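Residents' Library Moves to New Lending Rules

Feb 12, 2022
By Noel Estrella

The Clevden Residents' Library will change its lending rules when the revised membership terms take effect. The new terms were approved by the library board after a review that began in October. They apply to all adult and junior members, including those who joined through the Camenzind branch.

The main change concerns the loan period. Books may now be kept for four weeks, one week longer than before. Members may renew a book two times, provided that no other reader has placed a hold on it. Renewals can be made at the front desk, by telephone or through the Praditz catalog, which both branches already use for searches.

The board has also set a single limit on borrowing. Until now, the two branches had separate limits, and members who used both were often unsure which one applied. Under the new terms, each member may have up to 12 items on loan at any time – books, magazines and audio recordings all count toward the total.

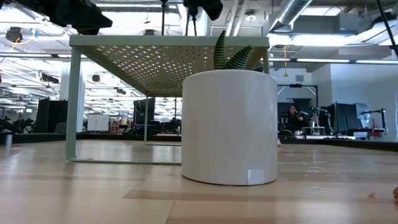 Will overdue fines still be charged under the new terms?
Fines have been removed for all books and magazines, although members will be asked to pay for any item that is lost or returned in poor condition.

Fines that are already recorded on a member's account will be cleared. The library's records show 265 accounts with a small unpaid balance, and many of these have not been used in over a year. Letters will be sent to the members concerned, and their borrowing rights will be restored without any further step on their part.

Henok Hadgu, who led the review, told the board that unpaid fines had kept a number of families away from the library. "The sums were small, but the account was blocked all the same," he said. "Our first duty is to have the books read."

The review also looked at the reference collection. Of the titles now held for use in the building only, 200 will be moved to the open shelves and may be borrowed in the usual way. They include the gardening and cookery sections, the older travel guides and most of the language courses. Local maps, parish registers and the bound volumes of the Gondance newspaper will remain in the reading room.
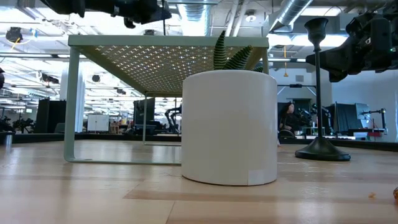

Striped succulent in an off-white planter, with a green metal shelf behind.

Reading groups may continue to borrow sets of one title under a separate arrangement. Group organizers should give the desk two weeks' notice – longer for large print editions, which are shared with other libraries. The deposit for a set remains at $50 and is returned once all copies are received.

Existing membership cards remain valid. Printed copies of the new terms are available at both branches, and a large print version may be requested from the desk.

Recent items
Winter Opening Hours at the Camenzind Branch
Gondance Newspaper Volumes Return From the Bindery
Using the Praditz Catalog at Home
Junior Reading Club: New Titles

Contact the Library | © 2022 Clevden Residents' Library | Back to top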